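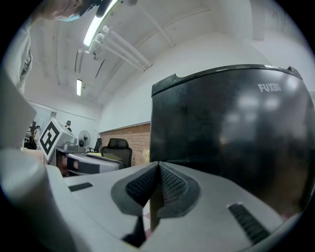

冰箱是星期一送来的，黑的，门面亮得能照见天花板上的灯管。利博尔·托特绕着它走了一圈，说这东西看着像音箱。

“右上角写着FUXIN。”古斯·克伦肖说，“音箱不写这个。”

“音箱什么都可以写。”

利博尔在塔索站管了六年库房，对凡是新到的东西都不大相信。上一台冰箱也是新到的，说明书上印着“静音”，插上电以后整条走廊都听得见，后来大家在它旁边说话都得提着嗓子，提惯了，冰箱搬走以后也没改回来。再上一台他没赶上，只在账本里见过：编号901，报废，原因一栏写的是“味道”。

“温度能到多少？”他问。

“五度。”古斯念着单子，“冷藏五度，够了。安农要放她的培养皿，文拉要放牛奶。”

“培养皿和牛奶不能放一起。”

“分层。”

利博尔没接话。分层这件事他也听过很多次了。

屋子本来是值班室，顶是弯的，刷成白色，管子和灯管都从上面走，个子高的人进来总要先缩一下脖子。后墙下半截贴着一圈砖纹的板子，棕色，是前任站长林德奎斯特的主意，说住在这种地方，眼睛总得有个暖和的去处。利博尔用指甲敲过，不是砖。他把这件事告诉过每一个新来的人，大多数人说早就看出来了。

下午安农·努奇进来，口罩还没摘，先拉开门看了看里面。

“灯会亮。”她说。

“关上以后呢？”利博尔问。

“关上以后就灭了吧。”

“你怎么知道？”

安农看着他，想弄清楚他是不是在开玩笑。她到站上才五个星期，还分不太出来。利博尔也没打算帮她分。他把一支温度计搁在中间那层，关上门，搬了把椅子坐下，看表。

“你要坐多久？”

“一个钟头。”

“单子上写五度了。”

“单子是卖冰箱的人写的。”

她走了。过了一会儿古斯进来拿螺丝刀，也走了。利博尔听冰箱。声音倒是不大，嗡一阵，停一阵，停的时候“咔”一下，像有人在里面放下一只杯子。他觉得这个“咔”不是好兆头。旧的那台头半年也没什么毛病，毛病都是后来的。

一个钟头到了，他拉开门，温度计指着六度。

“六度。”晚饭时他宣布。

“差一度。”文拉·萨里宁说，“你的温度计准不准？”

利博尔放下叉子。那支温度计是他自己从家里带来的，林格伦牌，跟了他很多年，从来没有人问过这个问题。

“准。”他说。

“拿什么校的？”

“拿冰水。”

“什么时候校的？”

他想了想，没想起来。桌上的人都在吃土豆，看样子谁也不着急知道。古斯说那就再校一次，这里最不缺的就是冰。安农笑了一声，又赶紧低头去切香肠。

夜里他果真去校了。他从外面铲了半缸子雪，化开一点，搅匀，把温度计插进去，站在水池边等。水银柱慢慢往下走，走到零上一度，不动了。他又等了十分钟。又搅了搅。还是一度。

他回到值班室，在那台黑冰箱前面站了一会儿。门面上有灯管的影子，白白的两三团，他自己的影子也在里头，看不太清楚脸。六减一等于五，这个他会算。可是温度计要是错了一度，那这些年地窖里的药品、菜窖里的土豆、还有去年冬天那批他坚持要扔掉的疫苗，就都得重新算一遍。那批疫苗一共一百支，林德奎斯特当时说可以留，他说不行，为这个两个人有半个月没在一张桌上吃饭。德韦恩·林德奎斯特春天调走的时候跟他握了手，手握得很短。

当然，也可能是雪的问题。外面的雪里有盐，有灰，有鸟干过的事，校温度计要用干净的冰。他觉得这个解释站得住，至少到早上为止站得住。

第二天文拉把牛奶放进了下层，安农的培养皿占了上层，中间隔着一板鸡蛋和一罐瓦特尔牌的酸黄瓜。酸黄瓜是古斯的，没人批准过。

“校了吗？”文拉问。

“校了。”

“怎么样？”

“还要再看看。”利博尔说。他在账本上给新冰箱登了记，型号、来路、送到的日子，一笔一笔写得很慢。来路写的是吉瓦利码头转运，箱角有磕碰，已拍照。温度那一栏他先用铅笔写了个六，擦掉，写了个五，看了一会儿，又擦掉了。纸被擦得起了毛。

最后他写：待观察。

“待观察到什么时候？”古斯从他肩膀后面探过头来。

“到它坏。”

古斯说那可能要好多年，拉开门拿走了他的黄瓜。门关上时没关严，留了一条缝，灯在里面亮着。利博尔弯下腰从缝里看了一会儿，用一根手指慢慢把门推上，想看看灯到底是在哪一刻灭的。他推了三次，每次都是缝先没了。

“你们谁手小一点的，”他朝走廊里喊，“借我一部能录像的手机。”

“手小跟手机有什么关系？”安农在外面问。

他没有回答，已经在挪鸡蛋了。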